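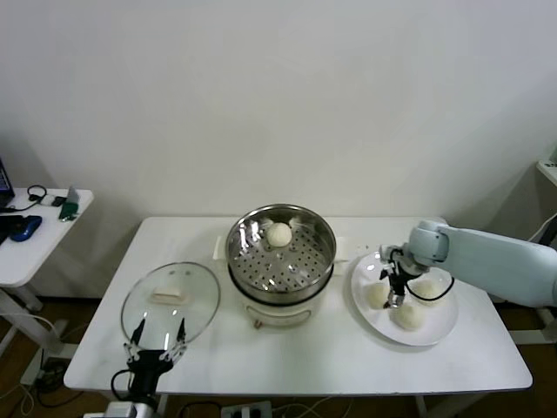

4.2 Breakfast at home

I went into the Clendport interviews expecting to hear a lot about bread, and I did, but the thing people really wanted to talk about was steam. Of the 21 households I visited, seven steamed something before work, mostly buns, and they were happy to tell me why the bakery on the ferry road does it all wrong (too sweet, too small, gone by eight). The usual kit was a plain electric steamer with a perforated metal tray, the kind shown in Figure 1.

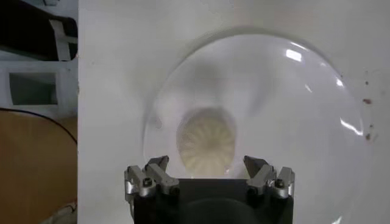
Shop buns came up more than I'd planned for. Two households bought frozen ones from Pulemine and called them homemade with a perfectly straight face. I started out coding that as an error, then changed my mind. If you get up early, heat the water and put breakfast on a plate for somebody, you've made breakfast! Söderlund's older survey of the harbor streets only asked who did the baking, so all of this cooking would have slipped past it.

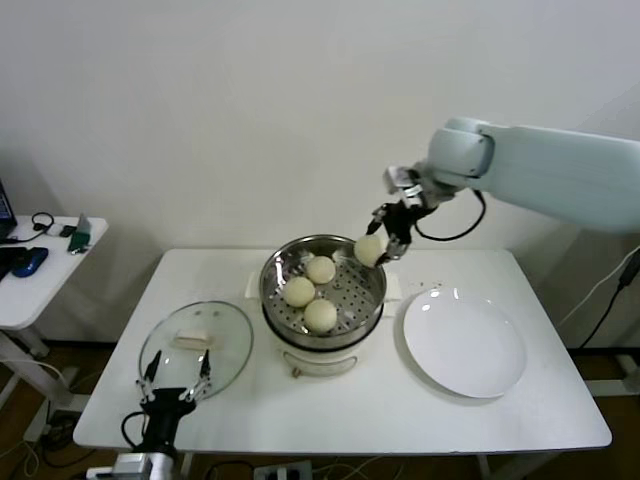
Crowding was the other big topic. People had strong feelings about how far apart buns should sit, and those feelings tended to come from a parent or a neighbor – hardly ever from a cookbook. I've kept these comments under "inherited rules" in the coding sheet, next to the ones on tea and on who gets served first.

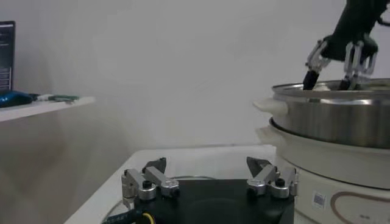 Department of Household Studies, Lisumetti College

Weekends were a different story. Breakfast slid toward noon, grandparents showed up, and the steamer often lost out to the frying pan. My notes are thinner there, so I treat weekend meals separately in Section 4.3.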